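Progress report to the Kokeck fund: paper records in the Skuneston advice offices
July 2022
4 min read

The grant pays for one thing, which is getting the old paper case files in the six Skuneston offices into an order where a new worker can find a file without asking an older worker where it is. When we applied, we said this would save time at the front desk and cut the number of clients who are asked for the same document twice. We still think the first of those is likely. We are less sure about the second, and this report explains why.

What was promised and what has been done

The application gave a total of 3,438 open and recently closed files. That number came from the old card index and we should not have trusted it. The index counts a household as one file in some offices and as one file per adult in others. We have kept the figure in this report so that it can be compared with the application, but please don't read it as the size of the job.

Sorting is finished in four offices. In the fifth it is half done, and in Ruchti it started late because the back room there was being rewired. We could have moved the boxes elsewhere and decided against it, given what happened to the tax folders the last time boxes were moved.

In the four finished offices every file now has a color by type (housing, benefits, debt, other), a front sheet, and a review date marked on the front sheet. The "other" pile is too large. Anything that touches two subjects ends up in it, and most cases touch two subjects. We raised this in the spring and were told to give it time. We gave it time and the pile grew.

Duplicates

We pulled out 335 duplicate files, meaning a second folder for a client who already had one. This is the result that people here are proudest of and it deserves a harder look. A good share of those second folders were made on purpose, usually because a couple had separated and one of them did not want the other's letters in the same folder. The sorting guide didn't mention this. Some were merged before a senior adviser caught it, and they have had to be split again by hand. The number above has not been adjusted for the ones we split, and we don't yet know how far it will fall.

The guide now says to leave a second folder alone unless an adviser has signed for the merge. It should have said so from the start.

Search times

The application promised a clear drop in the time it takes to find a file. We ran 300 test searches in the finished offices. They were faster than the old average, and we would ask you to be careful with that. The old average was an estimate made by the people who wrote the application. The tests were run in a quiet part of the morning by workers who had spent weeks sorting the very same shelves. Of course they knew where things were. A fair test would use someone who had never set foot in the building, and would use a busy afternoon. We plan to do that in November, and if the gain is gone by then we will report it.

Nosska

Part of the money went on Nosska, the tracking log we use to sign files in and out. It works. Whether it gets used is a separate matter. In the offices where the manager checks it, the entries are complete. Where the manager doesn't check it, there are days with no entries at all, on which we are supposed to believe that no file left the shelf. The training session was well attended and got high marks on the feedback forms, and we can't find any link between those marks and who fills in the log.

Our suggestion is to drop the longer version of the entry, which asks for a reason, an expected return date and a room. People will write down a name and a day. They won't write down a room.

Supplies and desk layout

Spending under this heading is on budget. Each office got the same set: desk organizers, labels, highlighters, spare front sheets and a printed guide. The idea was that a file in use would live in the organizer and go back to the shelf at the end of the day. In two offices the organizers have turned into long-term storage and hold files that haven't been opened in weeks. A tidy desk was never an aim of the grant, though it has crept into the monthly notes as if it were one, and we have asked for it to be taken out.

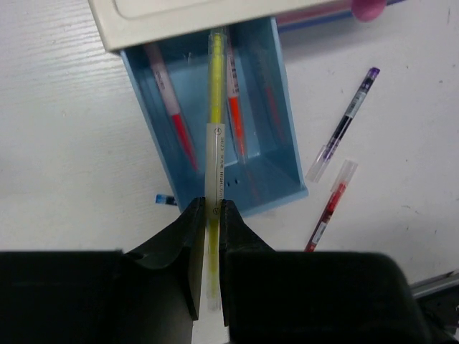

Yellow highlighter. 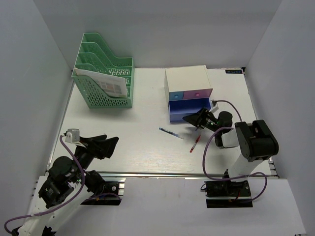
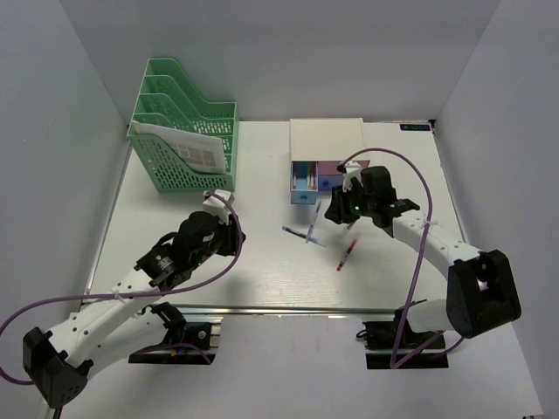
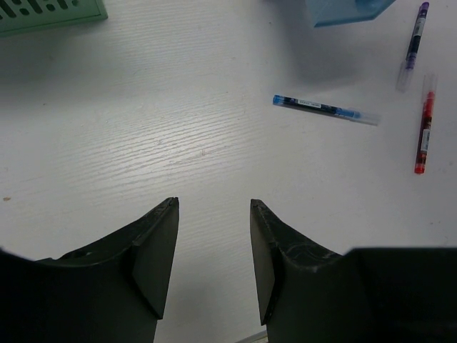

Ruchti has asked that its own view go in, and it is a fair one. The office there says that the whole plan was built for places with three or four desks and a door that closes, that two of its advisers share a table with the waiting area, and that "no color system fixes the fact that we can't leave a file out for five minutes." It would sooner have had a lockable cabinet than labels and a log. It also says it told us this before the application went in. We looked, and there is an email to that effect which got no reply.

We think Ruchti is right about the cabinet. We are less convinced by its claim that sorting can wait until the cabinet comes, as the shelves there are in the worst state of any office and clients have missed deadlines over it.

Money

Staff time is over budget and everything else is under or level. The extra hours went on the merged folders and on the "other" pile. We are not asking for more money at this stage. We would like permission to move what is left of the training line into a cabinet for Ruchti, given what was said above about the training.

Before the next report

Finish the fifth office. Start Ruchti properly. Redo the duplicate count with the split folders taken out. Break up the "other" pile, probably by letting a file carry two colors, which two offices are doing already without permission.

As for clients being asked twice for the same document, we have no figures at all. Front desk staff say it happens less. They said the same thing in the first monthly note, before a single file had been sorted, so we have left it out of the results.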